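12 Feb 2021, demo for the Lunmont people

Okay, writing this up while it's fresh, because last September I left it a week and then couldn't read my own scribbles. Four visitors from Lunmont, with Carola Harms leading the group (she's the one I'd been emailing). On our side it was me, Thắng on the console, Lụa doing the talking for the first part, and Darius floating around answering the hard questions. Fredy came in for the end and ate most of the cookies.

They'd asked for something simple they could follow without a slide deck, so we went with the sorting task: blue cube, red cube, green ball, all go in the wicker basket. We'd talked about showing the cable job too and I'm so glad we dropped it! Lụa's point was that people enjoy watching a thing they could do themselves, and she was right, they were much more relaxed than the group we had in September.

I wiped the table down before they got here and set out the start layout, basket toward the back on the right, the three pieces in a row in front of it. There's a little dark speck on the left side of the table that I went over with my thumb and then with alcohol, and it's staying where it is. Same for the scuff on the front of the blue cube. Darius says leave the scuff alone, he wants the cube to look the same in every session.
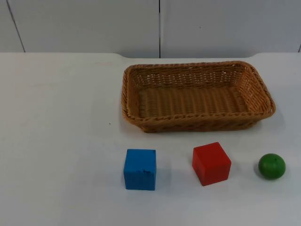
## How the demo went

Lụa gave the short intro, then Thắng started Rokon and let it run through the set on its own. I'd promised Carola a full round in 60 seconds, which was me being cocky. It took longer. She was nice about it and said their own line had plenty of slow mornings, and then one of her colleagues asked why it moved so carefully over bare table, with nothing there to hit. Fair question! Darius explained that we keep the speed limit low whenever there are guests in the room, and Thắng turned it up a notch later on with everybody standing back behind the tape, so they could see the difference.

The wrist view got more attention than anything else. We had it up on the second monitor, and pretty soon all of them had drifted over there and were ignoring the real table. I think it's the first time I've seen visitors prefer the screen. Carola wanted to know how it judges distance from so far off with that much plain white in between. I gave her my version and then Darius gave her the correct one. 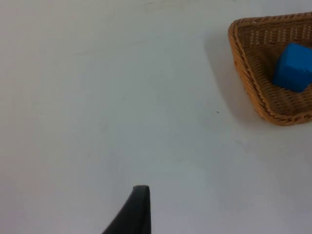 *Wrist view. Blue cube in the basket, one finger at the bottom.*

Things they asked that I want to remember:

- Would it cope with a basket with a softer rim? (Haven't tried. Our rim is thick and braided and pretty forgiving, but I'd like to borrow a floppy one.)
- Why a ball at all? Lụa said it's there to keep us humble. The longer answer is that it's smaller than the cubes and it rolls, and we get different mistakes with it.
- Could they bring their own parts next time? I said yes straight away and then saw Thắng's face. So: yes, but they send us samples first.
- Do we reset by hand every time? Yes, we do, and I have the sore back to prove it.

After the second coffee we let them take turns calling the order. This was Fredy's idea and it was a hit. One person says a color, Thắng types it in, everybody watches. It's silly and it works really well, and I think we should keep it in for the Huỳnh visit. The only hiccup was two people calling at the same time, so next time whoever holds the clipboard gets to call.

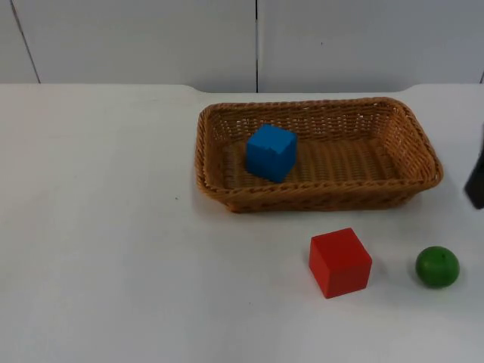 *Table view with blue in the basket, red and green out front.*

Darius and I had a small disagreement while cleaning up. He'd like the basket taped down for guest days so it can't creep. I'd like to leave it loose, because a basket that shifts a bit is closer to what Lunmont has on their floor (Carola said their bins get bumped all day long). We settled on light pencil marks at the corners for now. If anyone has a better idea, write it in below.

Also, Thắng noticed the Drakoro logger was writing to the old folder again. He moved everything over before he left, so if you go looking for today's files they're in the right place. I'd like somebody who isn't me to fix the default path.

**To do**

- Send Carola the speed settings from the second run, plus the parking info she asked for
- Find a basket with a soft rim, similar size if possible
- Lụa: trim the intro, the bit on calibration lost them (her words!)
- Thắng: put the color calling on a button so he doesn't have to type
- More tape for the floor line, we used the last of the yellow
- Fredy owes us cookies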